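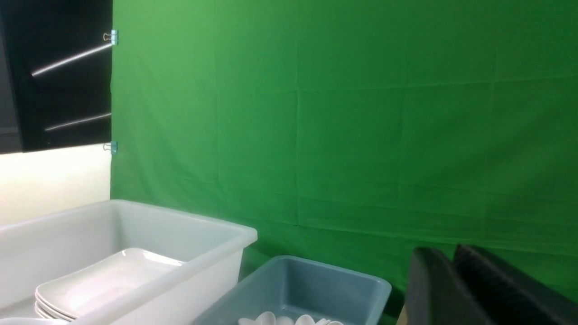

How many examples does it take to teach an arm to lay a table? I aimed for 600 and have 317 I'd keep.

I threw out 37 early on. In most of them I'd stopped halfway to think, and the model learns the stopping as well. Now I decide where the plate is going before I start.

Search this blog Go

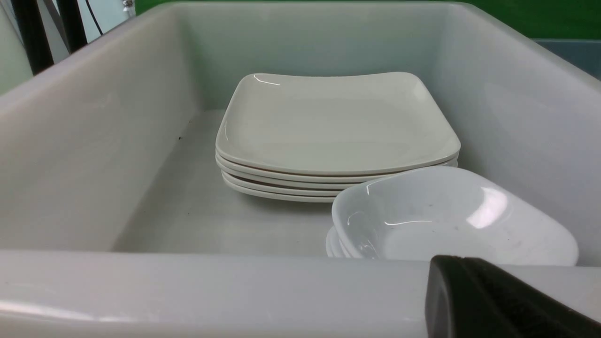 The other change was starting positions. For the first batch I reset everything to the same spot each time, and the policy was hopeless as soon as a stack moved a few centimetres. I shift things between runs now -- it's slower, but the Zavis logger doesn't mind.

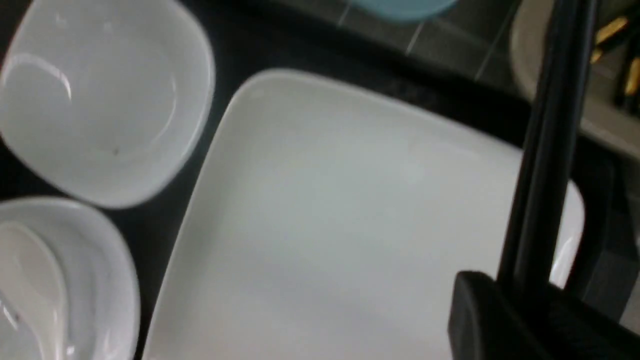 Square plate, two bowls, one spoon.

White on white is still the hard part. I've asked for more takes of plates near bowls, and fewer of plates alone. 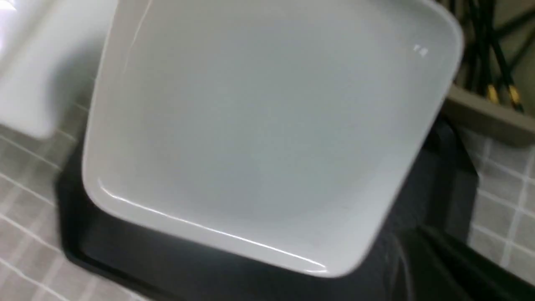 Anoma Ranasinghe thinks 600 is too few anyway, and that I should go to 700 and keep a handful of the fumbled grasps in, provided they end with a recovery. I'll try it with the next lot in November.

Last updated: November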